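Working group on handling rules, Wivby site
Started 2:40, notes by T. Onyeka

**1. Last month's notes**

Accepted with one fix. The limit in rule 6 is for the gripper plus its cable, so the wording changes to "total carried weight."

**2. Clothing tasks, draft 3**

Analyn Saludo went through the draft. A T-shirt task starts with the shirt laid on the fitted sheet, neckline away from the operator. Both hand-held grippers have to be labeled before the first run, and the label stays on the outer side where a reviewer can read it. Sleeves may be tucked by gripper only. If a hand touches the shirt during a run, the run is marked void and kept, not deleted.

Vosbridge asked whether a strap or tag lying under the shirt voids the run. Agreed that it doesn't, but it goes in the remarks column.
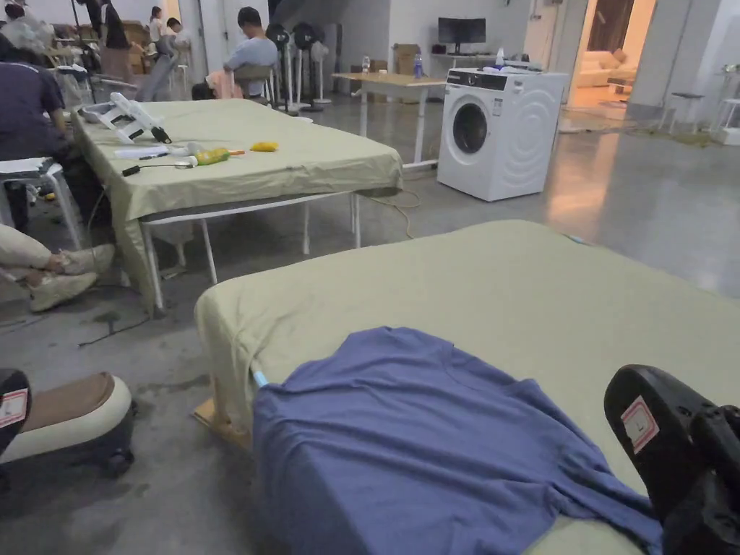 Kurian objected to the 20-minute rest rule as written, saying operators would finish a fold before stopping no matter what the sheet told them, so the rule should read "at the end of the current run." Accepted.

**3. Floor and cables**

Long discussion. The Skerkis text says "no cables in the work area," which can't be met with wired equipment. New wording: no cable may cross the spot where an operator stands. Cables elsewhere on the floor are allowed if they lie flat. Pedestal fans stay outside the work area, and people waiting their turn sit clear of the operator's path.

Titilayo Onyeka wanted tape lines on the concrete. Left open, as the last tape came up in January.

**4. Review sample**

Reviewers will check 13 runs out of every 40. Saludo thinks that is low for new operators. No change until the next count is in.

**Actions**

- Saludo: draft 4 with the changes under items 2 and 3
- Onyeka: price of floor tape, two widths
- Kurian: ask Skerkis if our cable wording can go in their text

Closed 3:35.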